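**Aug 12, 2021**

# Bosora Middle School Opens Enrollment for Extended Learning Program

Bosora Middle School has opened enrollment for its Extended Learning Program, which offers academic support and enrichment to students in grades 6 through 8 after the regular school day. Families of all 883 enrolled students will receive a registration packet by mail before the end of August.

The program was piloted last spring with students in grade 6 only. Following a review of attendance and family feedback, the school's Board of Trustees voted to extend it to all three grades for the coming year. There is no cost to families. Transportation home will be provided on the two existing late bus routes, Catent and Koller.

Students may register for up to 2 courses per term. Each course meets weekly for 14 weeks and is led by a certified member of the school's teaching staff. Small-group support in reading and mathematics will be available in every grade. Enrichment courses for the fall term include choir, studio art, creative writing, introductory Spanish, debate, and computer science.

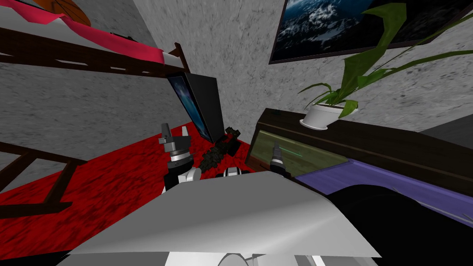
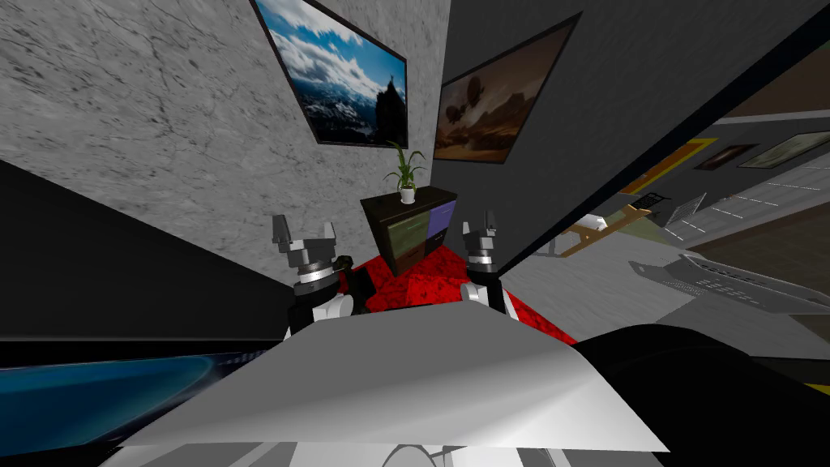
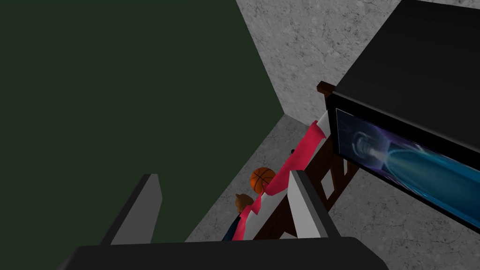
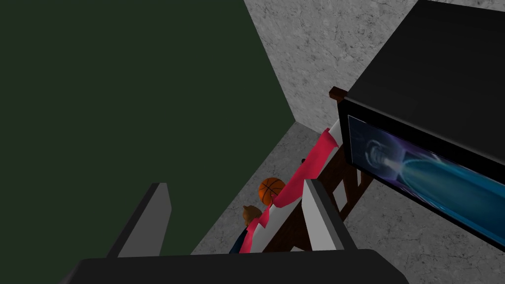 Placement in reading and mathematics support will be based on spring assessment results and teacher recommendation. Families of students recommended for support will be contacted by the grade-level office and may accept or decline the placement. Enrichment courses are open to any student in good standing. When a course receives more requests than it has seats, places will be assigned by lottery, and the remaining students will be placed on a waiting list.

The school has also set aside 100 seats for students who are new to Bosora this year. These seats will be held until the close of the second week of classes so that families who enroll late have the same opportunity to take part. Any seats left after that date will be offered to students on the waiting list.

Students who receive special education services or English language support are encouraged to apply. Accommodations listed in a student's individual plan will remain in effect during all program hours.

Completed forms may be returned to the main office or submitted through the family portal. Translated copies of the registration packet are available on request.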